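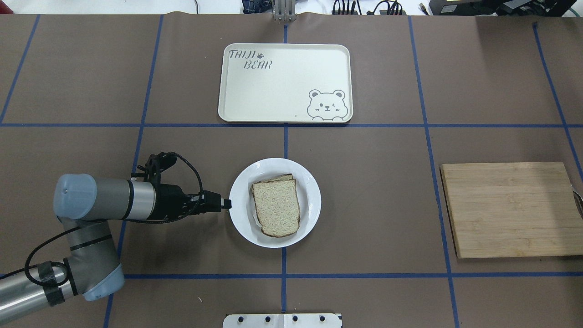 Does a tape grid count as a workspace standard?
Posted by Villanueva, Saturday, November 6, 2021

Our lab guide says every arm table gets a blue tape grid before anyone records a task, and each object's start cell goes in the log. I'm setting up plate and tray tasks and I don't buy it. Has anyone seen it improve anything?

Sumo
Yes, you need it. Everyone does it.

Katia
"Everyone does it" isn't evidence. We logged start cells for 1448 runs, and in March I went back through them. The cells were fine for showing that people kept putting the plate in the same spot.

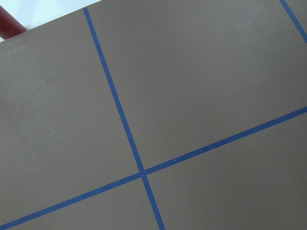 They were no use for repeating a run, as a plate can sit anywhere inside a cell and still get the same entry. If your guide says "repeatable," ask for a tolerance in writing. And please don't let anyone call tape a safety boundary. It won't stop an arm.
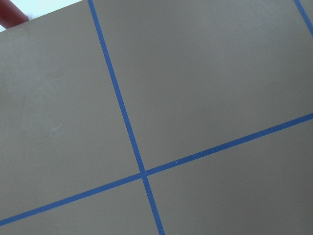

Sakthorpe disagrees on the first part: coarse cells are enough if all you want is variety, and a tolerance nobody measures is worse than none. Fair, but then the guide should say variety. Ours still says repeatable on page one.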